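Hikers' huts on Lumanlan Track to take bookings from March

Monday, February 22, 2021

Walkers planning an overnight trip on the Lumanlan Track will need to book a bunk or tent site before they set out, under changes that start next month.

The new system covers the huts at Cimik and Niria and the camping area at Londia, which until now have run on a first come, first served basis. Each hut sleeps 22 people. Bookings open online on March 3 and can be made up to 78 days ahead.

Park managers said the two huts were regularly overfull on long weekends last year, with late arrivals pitching tents on the grass beside the creek. That area has been fenced off and is being replanted.

Tent sites at Londia will cost $21 a night. Hut fees have not changed. Day walkers do not need a booking — they can sign the book at the trailhead as before.

Groups are limited to one hut night at Niria during school holidays. Campfires remain banned along the whole track, so walkers should carry a fuel stove and enough fuel for the trip. Tank water is available at both huts but should be boiled or treated before drinking.

The footbridge south of Cimik is still closed for repairs. A signposted detour adds 3 kilometres to the second day, and walkers are asked to allow extra daylight for it.
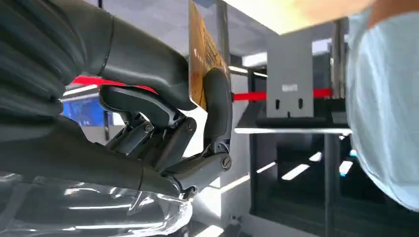

A golden-yellow card held upright in a dark grey robotic hand.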